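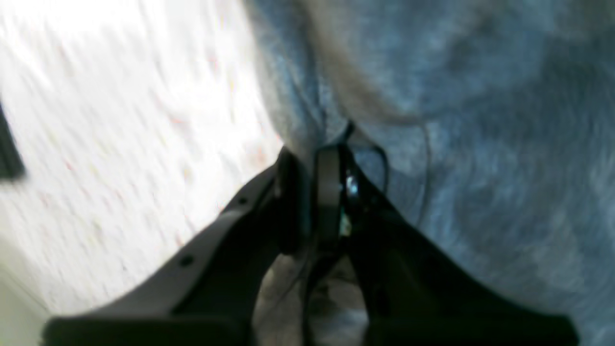

*Close in over the fabric.*

Nele Kramer has folded clothes for a living for eight years, most of them in the sorting room at Fikska, and she has firm views on sweatshirts.

"People start with the sleeves," she says. "I start with the hem. Get that straight and the rest has something to follow."

She likes to work on a cloth — a bare table lets cotton slide about. Shirts she finds easy. Anything thick takes longer, and she won't press a fold until both sides lie flat.
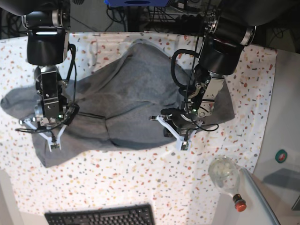 *Page last changed: August*

Grey cotton on a white speckled tablecloth is easy on the eyes, Kramer says, and she would choose it over a dark cloth.

"When it's all bunched up in the middle, don't pull from the top. Find a seam and work out from there."

Does she fold at home? "Towels, yes. My jumpers go on a chair."

Fikska sends out 500 parcels a month. Kramer would like a second table before winter, and has asked for one twice.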